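Brallness Community Kitchen - Fire and General Safety Walkthrough
Building: Kurian Hall, ground floor and basement
Date of inspection: Jun 10, 2022

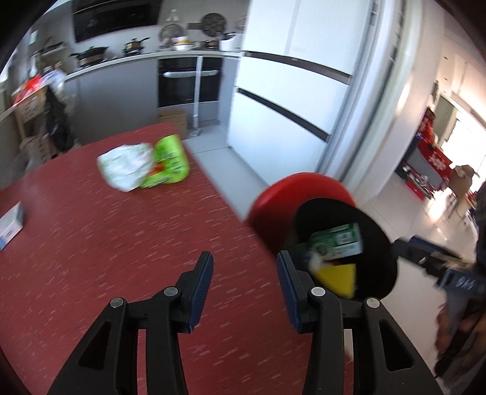
Previous walkthrough was in February. Items still open from that one are marked CARRIED OVER. Ratings are OK, FIX (within 14 days) and STOP (do not use until cleared).

1. EXITS AND ROUTES

1.1 Front doors open fully from inside - OK
1.2 Rear door to alley - FIX
Door sticks at the bottom corner. It opens with a hard push, but a child or an older person might not manage it. Plane the edge or rehang.
1.3 Exit signs lit - OK
1.4 Basement stairs clear - FIX, CARRIED OVER
Folding chairs are stacked on the landing again. They were moved after the last visit and have come back. Put up a sign and find them a spot in the storage room.
1.5 Handrail, basement stairs - OK
New brackets are in. Solid when pulled.

2. FIRE EQUIPMENT

2.1 Extinguishers mounted and tagged - OK
Kitchen, hallway and boiler room all have current tags. Unit 659 has a faded label that can still be read. Replace the label at next service.
2.2 Fire blanket by range - OK
2.3 Smoke alarms tested - FIX
All sounded except the one outside the restrooms. New battery made no difference, so replace the alarm.
2.4 Hood and duct - FIX
Filters are greasy on the back side. Stivodetti did the last cleaning and left no sticker. Ask them for the paperwork, and book the next one now - they fill up in the fall.

3. ELECTRICAL

3.1 Panel clear and labeled - FIX
Breaker 11 has no label. It runs the two outlets by the serving window and the chest freezer. Write it in.
3.2 Cords and plugs - STOP
Large coffee urn has a split in the cord near the plug. Tagged and put on the shelf in the office. Repair or throw out.
3.3 GFCI outlets near sinks - OK
All tripped and reset.
3.4 Extension cords - FIX
One running under the mat at the back counter. Take it up. If power is needed there, get an outlet put in.

4. GAS

4.1 Shutoff valve reachable - OK
4.2 Pilot lights - OK
4.3 Flexible hose behind range - OK
Forklow part, installed last year. No smell and no bubbles with soap solution.

5. FLOORS, STORAGE AND CHEMICALS

5.1 Floor surface - FIX
Two loose tiles in front of the dish sink. Trip hazard, and water is getting under them.
5.2 Shelving fixed to wall - OK
5.3 Heavy items below shoulder height - FIX
Stockpots are on the top shelf. Swap with the paper goods.
5.4 Cleaning products kept away from food - OK
5.5 Spray bottles labeled - FIX, CARRIED OVER
Two bottles under the sink with nothing on them. Contents dumped during the visit. Label the new ones before filling.

6. FIRST AID

6.1 Kit stocked - FIX
Low on burn gel and large bandages. No gloves.
6.2 Emergency numbers posted - OK
The sheet by the phone has the old alarm code on the back. Tear it up and print a new one.

The STOP item has to be cleared in writing. For the rest, initial the copy on the office clipboard as each one is done. Quote work order 846 on anything bought for these repairs.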